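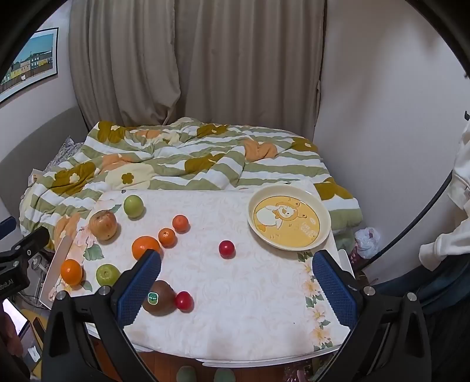
Why does the left jaw stop short of closed after a restart?
The zero offset is held in RAM and is lost at power-off, so the controller falls back to the factory value of 70 counts. Run the homing routine before the first grasp.

Ticket 438 - Jeltau student gripper project
Opened by: Charoen Phetsri
Assigned to: Wilfredo Galang
Status: open

Thursday, October 31, 2019
Homed twice, same offset both times. Encoder cable reseated, no change. Log shows 27 dropped packets at startup, none after.

WG: Raise the serial timeout to 2,000 ms and home again - leave the current limit alone. Attach the new log.

CP: Timeout changed. Log to follow after class.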